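Washing up in a tiny kitchen, quick version

Scrape first. Glasses, then bowls, then pans. Water as hot as you can stand, change it when it goes gray – yes, even halfway thru.

Squirt of soap, not a lake. Rinse the insides, tip, rack. Bowls lean on the wires, never stacked. Leave 12 minutes before you grab a towel.
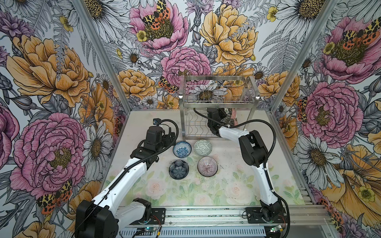
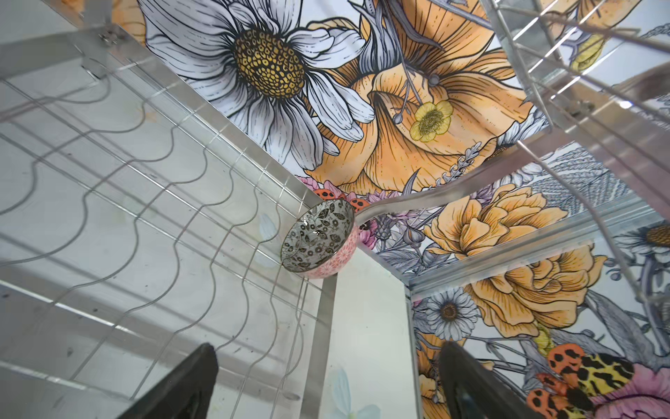
Wire dish rack, wavy dividers: 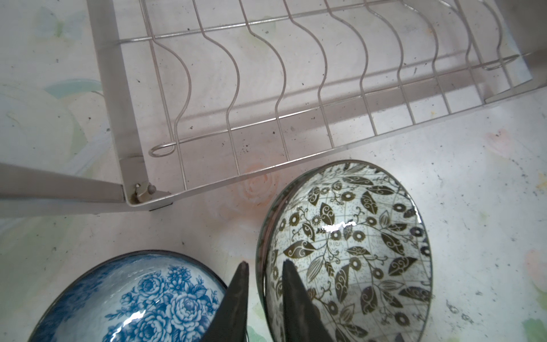
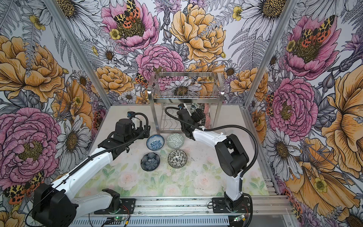

Nima Nazari wrote in to say glasses should go last, in a fresh bowl of water, and that 12 minutes is nowhere near enough in a damp flat. Fair. Give it 59 then.

Once a week wipe teh rack feet with vinegar. Old toothbrush for the corners. Done.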